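How do I dry jeans in a flat with no outside space?

Posted by Skonov, 6 September 2021

I've moved into a top-floor flat with no balcony, no tumble dryer and a lease that forbids hanging anything out of the window. Shirts are fine. Jeans take until the following week and then smell like a pond. Is there a method, or do I just buy more trousers?

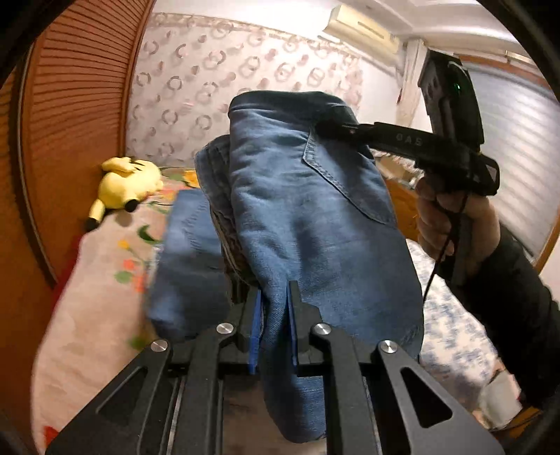
2 replies

Drikau
Open a window.

Ayaaba
Opening a window helps, but mostly you need to get more water out before you hang anything. Run a second spin on its own. Then lay the jeans on an old bath towel, roll the lot up and kneel on it, which is undignified but quick.
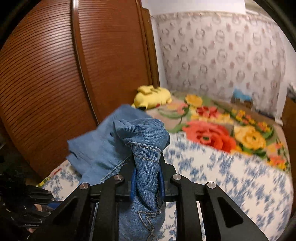 Smell is usually down to time spent damp, so keep the air moving. A cheap fan pointed at the airer costs very little to run and does more than the radiator ever did for me. Hang jeans inside out by the waistband, with the pockets pulled out. Denim bunched up into a twist like the one in the photo will stay damp in the middle long after the outside feels done, so shake it flat first. My last flat sat at 70 per cent humidity all winter, and a secondhand dehumidifier sorted that in a fortnight. Shut the door while it's running or you'll be drying the stairwell for your neighbours.

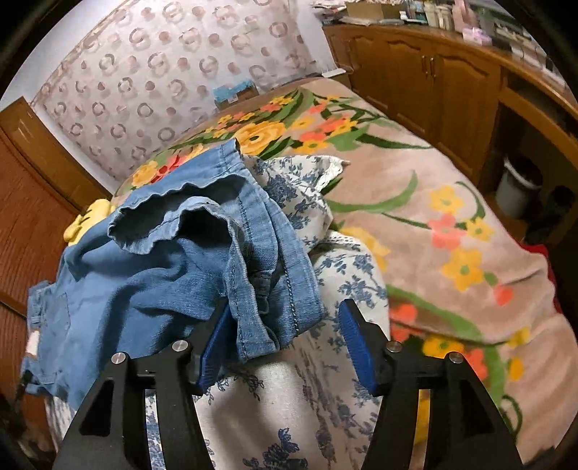 Ayaaba
Forgot to say, don't leave them on the bed to finish off. The bedding gets damp too and then you've two problems, one of which you have to sleep in. And wash them less often. Mine go months and we're still on speaking terms.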